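3/2/26

Otra vez despierta antes que el despertador, y otra vez pensando en la masa madre. Llevo desde diciembre con esto y ya me da hasta un poco de vergüenza contarlo, pero para algo es un diario, ¿no? Ayer saqué el pan más feo de todos los que he hecho en esta cocina de Prernau. Plano, con una grieta por el lado que no tocaba y la base casi negra. Y aun así me comí tres rebanadas de pie, con mantequilla, quemándome los dedos.

Creo que el problema es la harina. La de Piras me iba de maravilla, pero cerraron por reformas y tuve que comprar la de Skelta, que absorbe el agua de otra manera (o eso dicen en el foro, yo qué sé). Puse 600 gramos, la misma sal de siempre, el agua al 70 por ciento, y aquello no era una masa, era una sopa con ambiciones. Le di pliegues, la dejé descansar, le di más pliegues. Nada. Se me desparramaba por la encimera y yo detrás con la rasqueta, diciéndole cosas que no pienso escribir.

Lo de los horarios tampoco ayuda. Si alimento el fermento a las 9 de la noche, por la mañana ya está bajando. Si lo hago más tarde, me duermo en el sofá y se me olvida, que es lo que pasó anteayer. Tendría que ponerme una alarma, pero ya tengo tantas en el móvil que las apago sin mirar cuál es.

Además con el pan me ha dado por picar menos porquerías entre horas. Menos, digo, tampoco voy a mentir aquí.
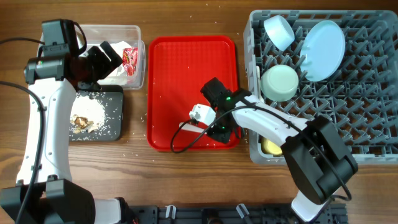

Un pañuelo arrugado y un paquetito rojo de picoteo en el recipiente de plástico.

En fin, sigo. Por la tarde salí a andar hasta Serkuvska, que hacía un frío de los que se meten por las mangas, pero con sol. Subí por el camino de atrás, el de las vallas, y volví por la carretera porque se me hacía de noche. El podómetro estaba sin pilas hasta la mitad del paseo, así que según él di 1.538 pasos en toda la tarde. ¡Con lo que me dolían las piernas! Me pareció un insulto personal.

Arriba está la panadería vieja, la del toldo verde, y entré solo a mirar. Bueno, a mirar y a comprar una hogaza, que me sentí como si le estuviera poniendo los cuernos a la mía. Qué corteza, madre mía. Pregunté por el horno y me dijeron que el truco está en el vapor y en no tener prisa, y que en invierno dejan la masa toda la noche en el cuarto de atrás, que es una nevera. Yo la había puesto al lado del radiador, tan contenta, así que igual la pobre harina de Skelta no tiene culpa de nada.

Mañana pruebo con menos agua y la dejo en el alféizar de la habitación pequeña. Y la cazuela de hierro dentro del horno desde el principio, bien caliente, que ayer la metí fría por impaciente. También tengo que lavar los paños, que están tiesos de harina y parecen cartón, y comprar sal gorda, y llamar para lo de la caldera, que vuelve a hacer ese ruido como de tos cuando abro el agua caliente.

Queda media hogaza de la buena. La otra la voy a hacer picatostes para la sopa.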